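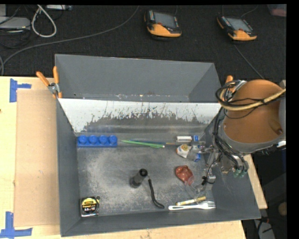 灰色のトレイと中の小物たち。左手前の巻尺に「PowerLock」の文字。

リサイクル工房「ジェンコム(Jencombe)」の見学会に行ってきました! 7月に友だちのハランさん(Ha-rang Shin)から「絶対好きだと思う」とチラシをもらって、ずっと楽しみにしていたんです。ええ、好きでした。大好きでした。

場所は駅からバスで20分、川沿いの倉庫が並ぶあたりです。バス停の名前が「倉庫前」なのに、降りると倉庫だらけでどの倉庫の前なのか全然わからない(笑)。同じバスから降りた親子連れのあとをついていったら無事に着きました。入場料は400円、飲み物つき。受付で名札をもらって、スリッパに履き替えて、2階へ上がります。

ジェンコムは、引っ越しや片づけで出てきた「どこにも分類できない小物」を引き取って、使えるものは棚に戻して売っているところです。家具や家電ならほかにもお店がありますけど、引き出しの底にたまるアレですよ、アレ。うちにも一段まるごとあります。案内してくれたのはヴァイダ・ビテさん(Vaida Bite)で、声がよく通って、歩くのがとにかく速い。後ろのほうの人はちょっと小走りでした。

で、わたしが一番長く立ち止まったのが、最初に載せた写真のトレイです。壁が斜めになった灰色の深い箱で、オレンジ色の持ち手のクランプで縁をぎゅっと留めてあります。内側は黒っぽい筋やシミがたくさんついていて、これがまたいい味なんですよねえ。明るい色の木のテーブルに載っているので、よけいに働き者の道具という感じがします。

中身がもう、見れば見るほど楽しい! 青いブロックはポッチが4つ。黒い懐中電灯は、ひもをだらんと垂らしたままちゃんと立っています。細長い緑の棒は何に使うものなんでしょう。園芸? 工作? 隣の親子は「お箸!」「お箸じゃないでしょ」とずっとやっていました。白いプラスチックのフォークが一本あるのもツボで、うちの引き出しにも間違いなく同じようなのがいます。コンビニでもらって、なんとなく捨てられなくて、そのまま何年も住みついているやつ。

白とオレンジの人形も気になりました。ちょっと傾いていて、それがかわいい。その近くの赤茶色に白っぽい斑点の丸いものは、ポーチなのかおもちゃなのか、わたしには最後まで判断がつかず。ハランさんはポーチ派、わたしはおもちゃ派です。帰りのバスでもまだ言い合っていました。

そして巻尺! 黒と黄色の、いかにも工具箱にいますという顔のもの。実は父が似た配色の巻尺をずっと使っていて、子どものころ、びゅっと戻るのが面白くて勝手に遊んでは怒られていました。こういうのをひとつ見つけると、急に昔の家のにおいまで思い出すから不思議です。

ヴァイダさんによると、分類の基準は「次に使う人の顔が浮かぶかどうか」だそうです。巻尺や懐中電灯はすぐ浮かぶ。マーカーは、書けるなら浮かぶ。難しいのは一点だけのおもちゃで、ブロックは同じ種類が集まるまで専用の瓶で待たせるんですって。その瓶も見せてもらいましたが、色別に棚に並んでいて、そこだけお菓子屋さんみたいでした。

そのあとは奥の売り場へ。ここの棚は「ミンデロ(Mindero)」という名前の箱で仕切られていて、厚紙なのに思ったよりずっと丈夫です。箱を組み立てているのはタルモ・レピクさん(Tarmo Lepik)で、目の前でぱたぱたと折ってくれたのですが、早すぎて手順がまったく覚えられませんでした。もう一回お願いしますと言ったら、もっと早くなりました。なぜ。

買ったのは、ボタンの詰め合わせと、真鍮っぽいフックを2つ。フックは玄関に付けるつもりです(と書いておけば付けるでしょう、たぶん)。ハランさんは懐中電灯をふたつ握って10分くらい悩んで、結局なにも買わず、なぜか帰りがけにスプーンを一本だけ買っていました。

飲み物は1階の喫茶コーナー「ラマサミ(Ramasamy)」で。チャイか麦茶が選べます。チャイは生姜がしっかり効いていて、倉庫で冷えた足先までぽかぽかに。席が少ないので、見学が終わったらまっすぐ向かうのがおすすめです。わたしたちはフックに夢中で出遅れて、しばらく立ち飲みでした。

行く人向けに少しだけ。スリッパは大きめしかなくて、階段がちょっとこわいので、厚手の靴下があると安心です。売り場は現金のみ。持ち込みは当日受付もしているそうで、前に並んでいた方は紙袋いっぱいの小物を渡していました。次はわたしも、引き出し一段ぶん、フォークごと持っていこうと思います。

次の見学会の日程は、まだ決まっていないとのこと。掲示が出たらこのページの下に追記しますね。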